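Category: Help > Storage & Shelving > Wire Units
Last updated: November

How much weight can a Dikitz wire shelf hold?
Up to 70 pounds, spread evenly. Point loads in the center of a panel will bend the grid.

Can units be stacked?
Two high – no more. Use the clips in part bag 347.

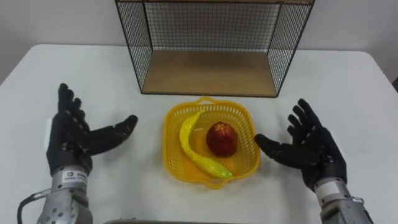
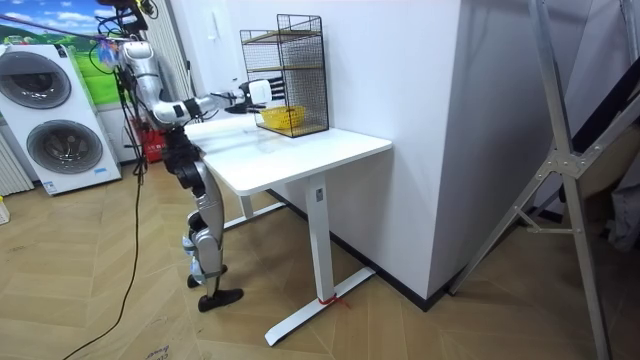
TOMA, November – Answers in this section were checked by Gaspard Roussel, product support.

Does the black finish rust?
The coating resists indoor humidity. Cut ends are bare steel and need touch-up paint, part 2417.

Do Votel panels fit Dikitz frames?
No. The rod diameter is different.

How do I order a missing clip?
Write to Loïc Marty in spare parts and include the part bag number.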